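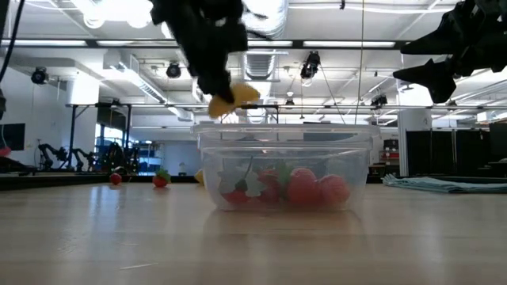 Print this ticket | E-mail this ticket

Subject: Toy produce tubs — sticky film on pieces, lids not seating, pieces going missing
Product: Lollier play food, mixed fruit set, with clear storage tub
Status: Closed
Priority: Normal

Original report

We have the Lollier mixed fruit sets in the clear tubs, 26 tubs in all, kept on the shelves in the Adebisi room. They are in use most of the day. Three problems, which may or may not be related:

1. The fruit feels tacky. The red pieces are the worst. Dust and lint stick to them and they pick up fibers from the towels.
2. The lids do not snap down on some of the tubs. They sit flat on three corners and lift on the fourth.
3. Pieces are missing at the end of the day, mostly strawberries and the small red ones.

We wash everything in warm water with dish soap on Wednesday and dry it on towels. Please advise on whether this is a fault with the sets or something we are doing.

Reply 1 — support

Thank you for the report. Please tell us:

- which soap you use, and whether anything else goes in the water
- how long the pieces dry before they go back in the tub
- whether the tubs are washed together with the pieces
- whether the lids that lift are always on the same tubs

Reply 2 — customer

The soap is Skitico concentrate, the refill jug. Nothing else in the water. I can't say exactly how long the pieces dry. They come out of the sink, go onto a towel, get patted, and go back in the tub when the table is needed. Some days that is quick.

The tubs go through the dishwasher on the normal cycle. The lids go in with them, bottom rack.

I tried swapping lids. A bad lid is bad on every tub. A good lid fits all but two of the tubs. So it is mostly lids, and those two tubs.

Reply 3 — support

The dishwasher is the likely cause of the lifting lids. The tubs and lids for this set are hand wash only. The heat at the bottom of the machine is enough to pull a corner out of line, and once the lip of the tub has moved, no lid will sit on it. We can't fix a warped lid. Please stop using the machine for these and set the bad lids aside so they don't get mixed back in.

For the tacky pieces, check the amount of Skitico. The refill jug is a concentrate and has to be measured. The wash amount for a full sink is 3 ml. A pump or a squeeze from the jug puts in much more than that, and what is left on the surface after a short rinse dries to a film.

Please try the following on one tub only and report back.

Step 1. Empty the tub. Sort out anything that isn't part of the set.
Step 2. Wash the pieces in plain warm water, no soap. If suds come up, drain and repeat until they don't.
Step 3. Rinse under the tap. Turn over the pieces with leaves or petals and rinse underneath.
Step 4. Spread on a dry towel, not touching each other. Leave until fully dry. Overnight is best.
Step 5. Wash and dry the tub by hand. Put the pieces back only when both are dry.

Reply 4 — customer

Did this with one tub. Suds came up on plain water, twice. I did not expect that much. The third time the water stayed clear.

The round fruit came out fine. The strawberries were better on the red part but still tacky where the green leaves join. Used a soft toothbrush there and rinsed again. Left everything out overnight on a towel. In the morning the pieces felt normal — no drag when you rub two together.

The white flower was still a bit yellow at the petal edges. It isn't sticky, just stained. Is there anything for that?

Reply 5 — support

Good result. The leaves hold soap where they meet the fruit, so the brush is worth keeping as a regular step for the strawberries.

For the stain, use a paste of baking soda and water on a damp cloth. Rub lightly and rinse. Don't use bleach. It dulls the reds and leaves the white pieces chalky. If the paste doesn't lift it after two tries, the color is in the plastic and will stay. It is safe to keep using.

On the missing pieces: where do they usually turn up?

Reply 6 — customer

Baking soda took most of it off. Good enough.

Missing pieces: I kept a note for a few days. They turn up on the table, at the back, after the tub has gone on the shelf. The small red ones roll. Bananas end up down behind the tub and you don't see them until you lift it. A couple were folded up in the towels and went to the laundry. One came out of the dryer filter.

So they aren't lost as such, they just don't make it into the tub before the lid goes on.

Reply 7 — support

Understood. A few things other customers do:

- Slide the tub to the front edge of the table before putting the lid on, then look at where it was.
- Shake out each towel over the table before folding.
- Keep one open bowl in the room for strays. Whoever finds a piece drops it there, and the bowl is sorted on wash day.
- Tape a contents card to the underside of the tub so it can be read from below without unpacking.

For replacements, loose strawberries and small red pieces can be ordered from Virkulis, who carry spares for this range. Lids are sold separately. You will need to give them the tub size from the mark on the base. The full-size tub is 220.

Reply 8 — customer

Base mark is 220 on all of ours. Lids ordered. The two bad tubs are now being used for crayons with no lid.

Washed the remaining sets over the week, a few tubs a day, same steps. The measured soap makes the difference. We had been using a long squeeze from the jug every time. There is now a measuring spoon tied to the handle.

The bowl is in place. The contents card did not last, the tape came off with the first wash. We wrote the list on the shelf edge instead.

One more question. Does the softer feel on the older bananas mean they are wearing out? They give more than the new ones when pinched.

Reply 9 — support

Some softening is normal with handling. Check along the seam. If you can see a gap, or water comes out when you squeeze the piece after washing, take it out of use, as the inside won't dry. If the seam is closed, carry on.

Reply 10 — customer

Checked them all over the sink. Two leaked and have gone in the trash. The rest are closed.

New lids arrived from Virkulis and fit. OK to close.

Resolution

Film on pieces: undiluted soap residue. Cleared with plain water washes, brush at the leaves, full drying. Soap now measured.
Lids: heat damage from dishwasher. Lids replaced, two tubs retired. Hand wash only.
Missing pieces: left on table or in towels at pack-away. Stray bowl in use.
Leaking bananas: two discarded. Seam check to be repeated in August.

Related: "Play food smells after washing", "Which spares fit the 220 tub"

Print this ticket | E-mail this ticket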